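From: owner, collab-bench list
To: collab-bench
Subject: Re: [collab-bench] Draft 9 of the bench handling rules: people inside the line

Thanks to those who sent comments on draft 9. Most were about wording and I've taken nearly all of them. One needs a proper answer, so I'm quoting the relevant part from the Curau group's message first.

> Section 4 says that nobody may be "within reach of the arm" during a
> run. Our benches are in an ordinary room and the person watching the
> recording sits behind the desk. Depending on how you read "reach",
> that person is either fine or in breach every single time. The arm can
> get to the back edge of the desk at full stretch, but the program never
> takes it there. Is the line drawn from the arm's maximum reach or from
> the programmed workspace? We would also like to know whether the rule
> is the same for rigid objects and for soft ones. We handle a lot of
> packaging and nobody here has ever been hurt by a bag.

The line is drawn from maximum reach, measured at the wrist with the longest tool fitted. I know that is the less convenient answer. A programmed workspace is only as good as the last person who edited the program, and at Jolline we had two cases in one winter where a limit had been commented out for a test and not put back. The arm didn't hit anybody. It did go through a space where somebody's coffee was, and that was enough for us to change the wording.

If the software limits are enforced by the safety controller, and can't be changed from the task program, then you may use the smaller zone. You need to write down who can change them and keep that sheet at the bench. A limit in the task program doesn't count, whatever colour the warning comes up in.

On soft objects, the rule is the same and I would argue it should be a bit stricter. A rigid part has a known shape and you can work out the swept volume. A paper carrier bag folds, tips and swings from wherever it is held, so the space it takes up isn't fixed. With two grippers on the one desk there is also the question of what the second one is doing while the first has the bag.
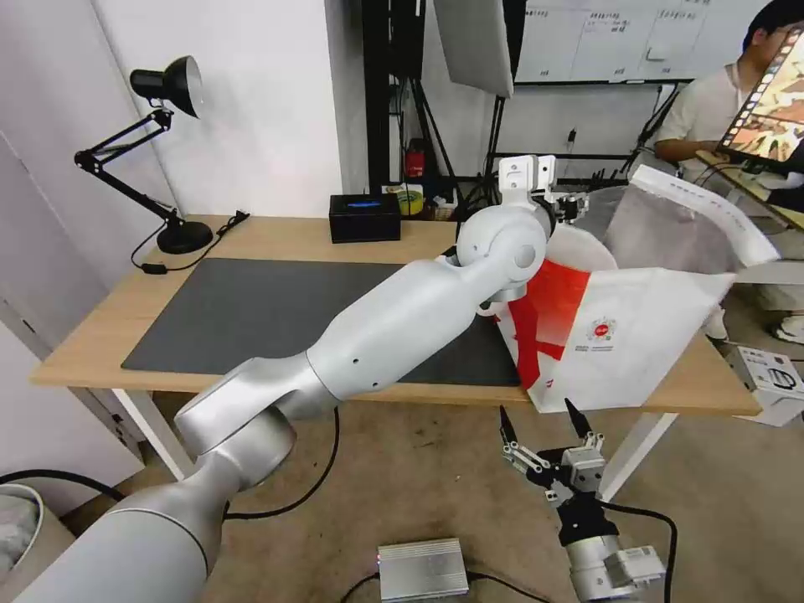
Reltus wrote in on this point to say that they treat the bag and the gripper as a single tool and add its full height to the reach figure, handles included, and that they had to move three chairs when they started doing it. They asked whether the rules could say so outright, as new people always measure to the fingertips and stop there.

Yes, they can. Draft 12 will have this as clause 4.3:

4.3 Where the load is flexible, reach is measured to the farthest point the load could occupy if it swung freely from the grip. Handles, straps and linings are part of the load.

Draft 12 and not draft 10, because the Kawaguchi people numbered their own edits 10 and 11 and I would sooner skip than have two documents with the same number going round.

The other changes, in short:

4.5 Cables on the floor. Power and signal cables that cross a walking route are to be covered or taped down before a run. Cables that stay under or behind the bench may be left loose, provided they can't be pulled by the arm. Several of you asked for an exception for temporary set-ups. I haven't put one in. A set-up that has been temporary since October isn't temporary.

4.6 Lamps and stands. Anything standing on the bench that isn't part of the task is either fixed or outside the reach line. Jointed desk lamps are the usual offenders, as they get bumped and the head ends up somewhere new.

5.1 Stop button. One per seated position, within arm's length, and not on the far side of the bench. Watching a screen is fine, but whoever is watching has to be able to find the button without looking.

5.2 Two arms. If one arm stops on a fault, the other stops as well. It holds whatever it is holding — it doesn't let go. Draft 9 was silent on this and we had 13 comments, nearly all of them asking for the same thing.

6 Fire extinguisher. You must be able to get to it without crossing the reach line. On a shelf is acceptable if nothing is stacked in front of it. A wall bracket is better.

The grid check sheet in the appendix has gone. People were filling it in at the end of the week from memory. In its place there is a short list to be read aloud before the first run of a session, and again if anyone new sits down.

Still open: whether a guest who is only observing needs the full induction or the short one. My own view is the short one, with a seat outside the line, but I would like to hear from sites that get a lot of visitors. Please reply to the list and not to me, and trim the quoting when you do.

Draft 12 goes up once I've fixed the cross-references in section 7.

List owner, collab-bench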